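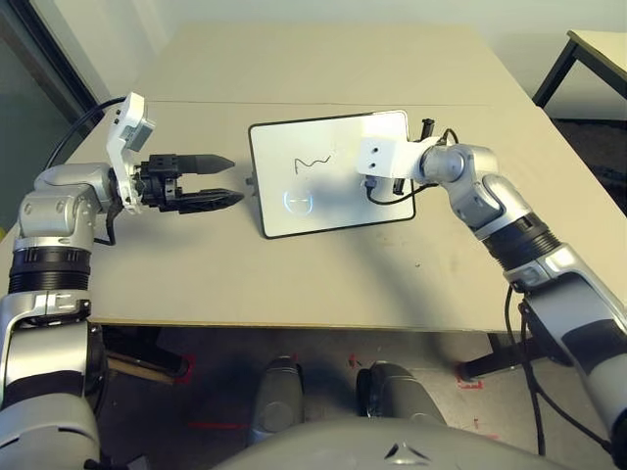

Do you really need the shop spray? Home-made cleaners in a student house

Household Science project, final report
Handed in 4/13/19

Why I picked this

I live in Stokum House, which is the oldest of the Pruvley student houses and has a cupboard under the stairs stuffed with half-used bottles. Every person who has ever lived there seems to have bought a spray, used it twice and left it behind. When we were told to choose something from our own lives for the project I thought of that cupboard straight away (before then I'd been planning something on bread, sorry to my group). What I wanted to know was whether a cheap mix you make in the kitchen could do the job of the bought stuff on shiny surfaces like windows, tiles, mirrors and the little whiteboards people scribble on.

I should say I'm no chemist! I did chemistry up to sixteen and mostly remember the goggles.

What I read first

Most of the household tips books in the library say the same thing, which is vinegar and water, and then they argue about the newspaper. My gran is a newspaper person. Plain white vinegar is a weak acid and it's good on the chalky marks that hard water leaves, and Pruvley water is very hard, just look inside our kettle. It isn't so good on grease. For that you want something soapy, and the trouble with soapy things is that if you use too much they leave a film. I also read that you shouldn't put vinegar on marble or other natural stone as it can eat into the surface. We don't have any marble at Stokum House, but I've put it in anyway in case somebody copies my recipe.

The mixes

Mix A was 100 ml white vinegar and 110 ml tap water. It was meant to be half and half but my jug is awkward to read and I'd poured it before I noticed, so I kept it that way for the whole project to be fair.

Mix B was the same as A with 4 drops of washing-up liquid. Shake it gently or you get a bottle of foam.

The bought one was Mirnia glass spray, the blue bottle, which was the fullest thing in the cupboard.

Cloths came from Cordeiro, the market stall by the bus station, and they were all the same kind, cut into quarters and washed without softener. Softener leaves cloths a bit waxy and I lost a whole afternoon in December to finding that out.

How I did it

I put the same mark on a surface, left it overnight, sprayed, wiped top to bottom and then looked at it with a torch held to the side. The torch matters more than anything else I did. Glass that looks perfect from the front can be full of streaks once the light comes across it, and before I started using one I was giving everything top marks. Tarcísio Quintana from the year above scored them as well, without being told which mix was which, and where we disagreed I took the lower score. He is much stricter than me.

The marks were whiteboard pen, fingerprints, toothpaste and a smear of butter. A wavy line in pen turned out better than a solid blob, as you can see straight away where the cloth has skipped.

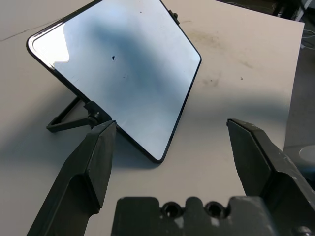

RESULTS AND WHAT WENT WRONG

Mirrors were the hardest by miles. Smudges and tiny specks that you'd never spot on a tile show up on a mirror as soon as the light catches them, and wiping harder mostly just moved them about. Mix A did well on toothpaste but was hopeless on butter, which it spread into a big rainbow smear. Mix B got the butter off and then left a faint film unless I went over it again with a dry cloth. Mirnia did both in one go, I have to admit, though it smells like a swimming pool and I had to open the window.

On whiteboard pen all three were fine if the pen was from the night before. Older pen is another story. There was some writing on the kitchen board that had been up since we moved in (a rota, never followed) and the only thing that shifted it was drawing over it with a fresh pen and wiping both off together. That isn't one of my mixes so it doesn't count in the scores, but do try it, it's very satisfying!

I also asked 12 people in the Pruvley houses to take home an unlabelled bottle of Mix B for a fortnight. Most liked it. The main complaint was that it smells of chips. One person put theirs on a wooden table and I've now written GLASS ONLY on the label in capitals.

What I'd change

Weather, for one thing. On sunny days the spray dried before I could wipe it and the streaks were worse, and I only started writing the weather down halfway through. I'd also like to try it with filtered water to see how much of the film is just Pruvley tap water being itself. And I'd buy a better jug.

For our house we're going with Mix B and a dry cloth, and the Mirnia is staying in the cupboard for when parents visit.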